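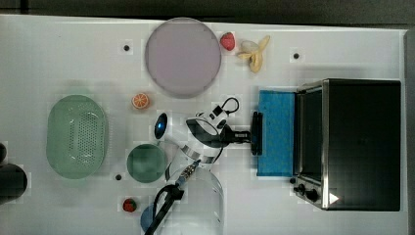
Gripper comparison on the tabletop cell: short fingers vs. long fingers

14 shares | 3 comments

The March issue covered the move from one arm to two on the kitchen bench. This item covers the end effectors. We had 2 sets of fingers on the shelf for the parallel grippers, one short and stiff, one longer and more compliant, and no data of our own to say which should stay on. The supplier, Gullari, rates both for the same payload. Payload is not the limit with fruit and sponges, so the rating did not help.

Setup

Both arms work over the same white tabletop with a shared zone in the middle. The object set is the usual one: plate, colander, small green bowl, strawberries, a partly peeled banana, half an orange, a blue sponge and the toaster oven. The oven stays on the right side of the table with its door facing the center, so any item placed near the door has to be approached across the shared zone. The controller is the Kong build we have used since spring, with no changes to gains or speed limits between the two finger sets. Gripping force was set once per object and left alone.

We ran 259 grasp attempts in total, split over 6 objects. An attempt counts as a success if the object is lifted, held clear of the table for the full hold time and put down inside the target area. A dropped object is a failure. So is an object that is held but visibly damaged, which matters mostly for strawberries.

Results by object

Sponge. Both finger sets pick it up with no trouble when it lies flat. Set upright against the oven door, it is a different job. The short fingers need the wrist to come in close to the glass, and the planner rejected a number of approaches because the wrist housing came inside the safety margin. The long fingers reach it with the wrist further back. Compliance is not an issue here; the sponge gives way before the fingers do.

Strawberry. Short fingers are more repeatable in position but leave marks at the force we started with. Lowering the force fixed the marks and caused drops on the smaller berries. The long fingers spread the load better and tolerate a small pose error. They also push the berry sideways if one finger touches first. Centering the gripper with a second camera look just before closing removed most of these failures.

Banana. The peel flaps are the problem. The pose estimate tends to land on a flap and the gripper then closes on peel alone. This happened with both sets, so we count it as a perception fault. Neither set of fingers should get credit or blame for it. We plan to label the flaps separately.

Orange half. With the cut face up, the grasp has to go around the peel. Short fingers handle this well. Long fingers tend to ride up the curve and slip off, and more force squeezes juice onto the pads, after which the next few grasps on anything are unreliable. Wipe the pads between attempts. We did not do this on the first session and had to throw those runs out. They are not in the total above.

Bowl. Rim grasp, one finger inside and one outside. No measurable difference between the two sets.

Colander. The wide rim leaves less clearance between the inside finger and the base than the bowl does. Short fingers fit. Long fingers touched bottom in several attempts before closing, and the force limit stopped the arm each time. A rim grasp at a shallower angle works, at the cost of a slower approach.

Cables and reach

The wrist cable loops above the arm. That is fine for straight reaches, but with the wrist rolled far over, the loop can swing into the view of the overhead camera and hide the fingertips. We shortened the loop by 30 mm and added a roll limit in the Kong config. Check your own slack through the full wrist range before copying the number. Too short and the connector takes the load.

With both arms active, the shared zone is the bottleneck. Long fingers make each arm's keep-out volume larger, and the second arm waits more often. We did not time this carefully and give no figure.

What is fitted now

The arm that works nearest the oven has the long fingers. The other arm, which mostly handles fruit and the colander, has the short ones. The mixed setup needs two tool files, and loading the wrong one puts the fingertip position off by enough to hit the table. The tool file name is now shown on the operator screen before the arms are enabled.

Open items

The Brustico pads have been ordered for the short fingers. They are softer than the stock pads and should allow a lower force on strawberries. The Sirodville bench has the same arms with an older controller and has offered to repeat the orange and colander runs, using our object poses and their own cameras. If their failures fall on the same objects, we will treat the finger geometry as the cause. If not, the calibration comes next.

Raw logs and both tool files are in the shared folder under 2023-09-12. Please do not edit the tool files in place. Make a copy and change the suffix.

This site uses cookies to remember your newsletter settings. Accept | Manage preferences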